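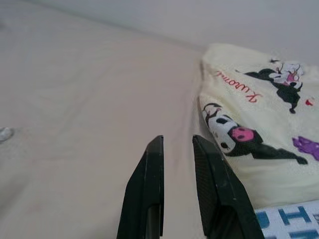
Publisher filed Chapter 11, are my unpaid freelance invoices and prepaid subscription worth anything?
Posted in Business Closures and Creditors, Aug 27, 2020

Pacita Sebastian
I did layout and copy editing as a contractor for Keltau, a small weekly newspaper group. They filed for Chapter 11 earlier this month and say they are still printing while they look for a buyer. I have two open invoices that total $2000. One covers work finished before the filing date. The other covers a period that starts before the filing and ends after it. I invoice monthly and the invoice does not break the work out by day.

Separately, my mother paid for a full year of home delivery shortly before the filing. Delivery has continued so far.

What I want to know:
Do I have to file anything, or does the court already have me on a list? The notice I got in the mail shows my name but the amount is listed as $762, which matches neither invoice.
Is the split invoice treated as one debt or two?
Does my mother count as a creditor if the paper is still arriving?
If a company called Prendura buys the titles, does it take over what Keltau owes me?

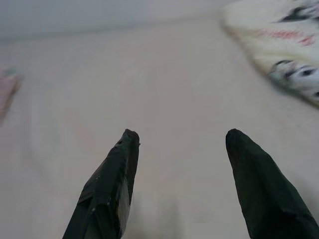
According to Janelle Tiongson, the amount on the notice is the first thing to fix. It comes from the schedules, which are the lists of debts the company files with the court. In a Chapter 11 case, if your debt is listed and is not marked "disputed," "contingent" or "unliquidated," you are treated as having a claim for the amount shown. If you agree with that amount you can usually leave it alone. You do not agree with it, so file a proof of claim for the amount you are owed. The form is Official Form 410. There is no fee for filing it. Attach copies of the invoices, the contract or the emails that set your rate, and keep the originals. The deadline is called the bar date. It should be on the notice or in a separate order on the docket. If you miss it you are probably held to the scheduled amount, and if the debt is marked with one of those three words you may get nothing.

Split the second invoice at the filing date. Work done before that date is a prepetition claim. Work done after it, at the company's request, is normally an administrative expense, which ranks higher and is often paid in the ordinary course while the business is operating. Reissue it as 2 invoices with the dates and hours on each, and send the later one to accounts payable as you would any other bill. If they refuse to pay it, there is a separate procedure for administrative expenses and it may have its own deadline. Do not put both periods on the same Form 410.

On priority: part of an unpaid contractor balance can sometimes qualify as a wage-type claim, but for independent contractors this is narrow. The rule is aimed at sales commissions and also looks at how much of your income came from that one company. Layout work most likely goes in as general unsecured.

Your mother may be a creditor for the part of the year not yet delivered. Companies that keep operating often ask the court for permission to honor prepaid subscriptions. Look on the docket for a motion with "customer programs" in the title. If it was granted, she keeps getting the paper and has no loss for now. If delivery stops, consumer deposits have a limited priority, capped at some $3000 per person, which is well over what a year of a weekly costs. She can file her own claim before the bar date to be safe.

fukico
no the buyer doesnt take the debts. thats the whole point of doing it in court. same thing when the shopper I delivered for got sold, new owners kept the name and we got a letter and that was it

Janelle Tiongson
Mostly correct, with one exception. An asset sale is usually ordered free and clear of claims, and your claim then attaches to whatever the sale brings in. The buyer can still choose to assume particular contracts. If your contract is on the assumption list, the past-due amount has to be cured. The list is called a cure notice and it has a short objection period, so check that the figure on it is right. If it says $762 there too, object in writing before the date given.

Pacita Sebastian
Thank you. The notice has a bar date on the second page, which I had missed. Neither amount is marked disputed. I will file the form for the first invoice plus the early part of the second, and rebill the rest.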